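Notice to the Occupier of Flat 6

Issued by the Residences Office, Hestora House, on Sun 17 August

Dear Mr Bangera,

The Residences Office acknowledges receipt of your letter concerning the inventory of the kitchen at Flat 6, and of the second letter, which was delivered before the first had been opened.

You will recall that under the terms of the tenancy all articles belonging to the late Mrs Tetteh were to remain in place until they had been listed, valued and released to her family. The list was drawn up in May. It runs to 600 entries, and the Office has been satisfied with it in every respect except entry 212, which reads: "Cutlery holder, pink. One spoon." It is this entry that you dispute.

Your position, as the Office understands it, is that the holder should not have been valued at all. You state that Mrs Tetteh gave it to you across the landing in the winter the pipes failed, with the spoon already in it, and that you gave it back to her each Friday with something to eat beside it, and that she returned it each Monday in the same manner. You state that this went on for six years. You ask the Office to determine whose it was on the day she died, which was a Saturday.

The Office has consulted the Sirnon Rules on Shared Property, which deal at length with hedges, party walls and one disputed goose. They do not deal with an article which belongs to one household at the weekend and to another from Monday. Our valuer, Miss Skilletti, was therefore asked to visit the flat a second time and to report.

Her report is brief. She writes that she had intended to stay for ten minutes. She found the kitchen as it had been left, with the pots on the stove and the trolley beside the counter, and she sat down at the red table in order to write. She writes that it is a good table at which to sit. From it a person may see the whole of the kitchen through the doorway, and may be spoken to by anyone who is cooking. She supposes that this was the purpose of its position. She recommends that no figure be entered against the holder, and she has returned her fee for the visit.
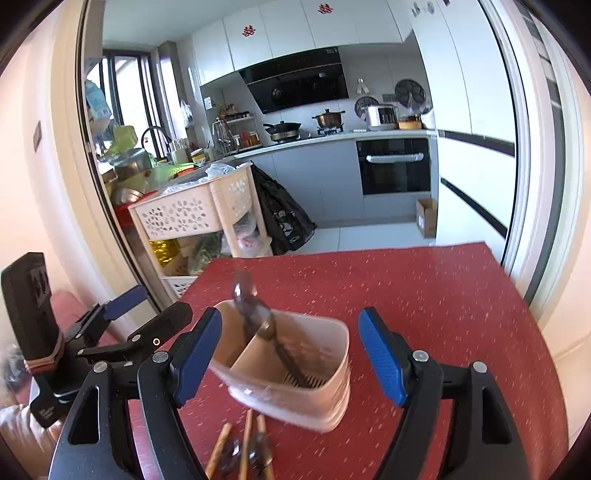
Entry 212, with spoon, on the red table. The kitchen lies beyond.

The value of the full contents has been settled at 2,696. The family has been informed of your claim. Mrs Tetteh's daughter replied by return of post, and has asked that her words be passed on to you without alteration. They are as follows: "Mother wrote to me every week about the man across the landing. She said his rice was too soft and that she would never tell him. Please let him have it. Please ask him what day it is his turn."

The Office is not able to put the last question to you in any official capacity - there is no form for it. We do, however, confirm that entry 212 has been struck from the list, and that the holder and its spoon may be collected from the flat at a time of your choosing. The key will be left with the porter. You are asked to sign for it.

You should also be aware that the flat has been let from the first of next month. The new occupier is moving some distance, and knows no one in the building. The tenancy begins on a Friday.

Yours sincerely,

The Residences Office
Hestora House

Reply received at the Office, by hand, and placed on file:

Dear Sirs,

I have signed for the key. I shall need a second spoon.

Vignesh Bangera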